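The house in Clullville had been empty since April, and she had until six to get it ready. The new tenants were driving down from Drerano with everything they owned in a trailer. They had paid 200 to hold it without ever seeing it.

She started upstairs, the way her mother had taught her. Windows, sills, then the floors. In the back bedroom she found a shoebox of receipts from Değirmenci, the hardware store that used to be on the corner. Somebody had kept them for years. Hinges, a washer, a can of white paint. She read them sitting on the floor, then put the lid back on and carried the box down to the hall.

The bathroom she had been saving. It was the one room her brother had redone himself, the summer before he left, and he had talked about that floor for weeks. It looked like wood and it wasn't, he said, and you could spill anything on it.
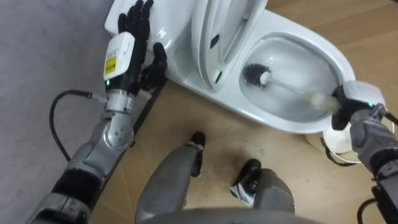
Under the rim was always the worst part. You had to go all the way around and then go around again, and let the cleaner sit in between. She had done it in this house every Saturday until she was 17 — no, longer than that, because she remembered the radio, and the radio had come with the first job.

She stopped herself. It was past four and she still had the kitchen.

The phone rang while she was wiping down the counter. It was the agent, asking if she had changed her mind about selling. There was a buyer over in Drusevetti who would take it as it stood.

"They're on the road already," she said.

"People turn around."

"Not with a trailer."

She hung up and finished the counter. Then she went back for the shoebox, which was still in the hall, and took out one receipt, the one for the paint. It was number 2232. She folded it into her coat pocket.

At twenty to six she heard a truck slow down at the bottom of the hill. She put the key on the windowsill and went out to show them where to park.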